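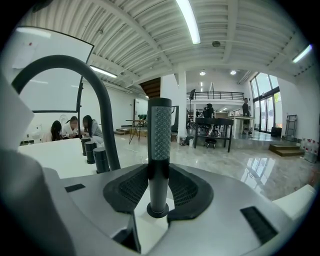

How a Robot Club Teaches a Hand to Grab

Picking up a cup is easy for you. You learned how when you were a baby, by trying over and over. A robot has to learn too, and the kids in the Fletwood robot club are helping one do it.

What is a gripper?

A gripper is the part of a robot that holds things. The club's gripper can also be used without the robot. It has a tall black handle, so a person can hold it and carry it to a table.

How does the lesson work?

One student holds the gripper and does a small job, like moving a block into a bowl. A camera on the gripper records the job. Then the student puts the block back and does it again. The club saved 2055 tries by January. Each one is called a demonstration.

Later, a computer studies the recordings. It looks for what the good tries have in common, such as slowing down before closing on the block.

What do the other students do?

Some sit together at a table and work on small parts. Others check the recordings and throw out the bad ones. A try is bad if a hand blocks the camera.

Shewit Hailu, who is 13, keeps the club's list of jobs. "The spoon is the hardest," she says. "It's so flat."

Try it yourself

Put on a thick mitten and pick up 7 coins from a table. Use only your thumb and the mitten part. Which way of grabbing works best? Write down your steps so a friend can copy them.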